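July, workshop notebook, after lunch

Glaze tests again! The kiln came down to 200 overnight and I made myself wait before cracking the lid, which took more self-control than I usually have. The Rindullow white is finally behaving on the stoneware (no crawling at the foot, hooray), but the Fesholm green has gone a sad pond colour on everything except Arwel's little bowls. He swears he stirred the bucket properly. I reckon he stirred it better than I did, because mine had a good inch of sludge at the bottom when I checked.

Top temp was 1,160 by the controller, same as last firing, but the cones on the lower shelf barely slumped. Siyabonga thinks it's the bottom element getting tired. Could be. Jarmo has a meter and will have a look when he's back from Skirholm.
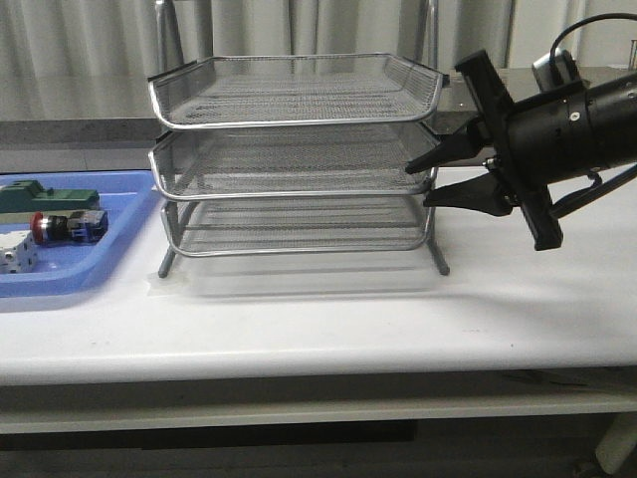 Glaze notes have got out of hand and I'm as guilty as anybody. I found recipe cards in the clay bin, under the wheel, and one stuck to the back of a bat, with the silica figure smudged right where I needed it. So we're going with stacked mesh trays, three tiers: recipes on the top one where it's widest, firing logs in the middle, and the bottom for anything waiting to be typed up. Mesh suits me because the clay dust falls through and doesn't sit there in a grey layer.

To try next: Fesholm sieved twice, 6 tiles, 3 on each clay body, thicker at the rim. Nokuthula wants a hold at the top as well, but I'd like to change one thing at a time (famous last words). Need more cones from Hendricks, and a new sieve brush, the old one's gone bald.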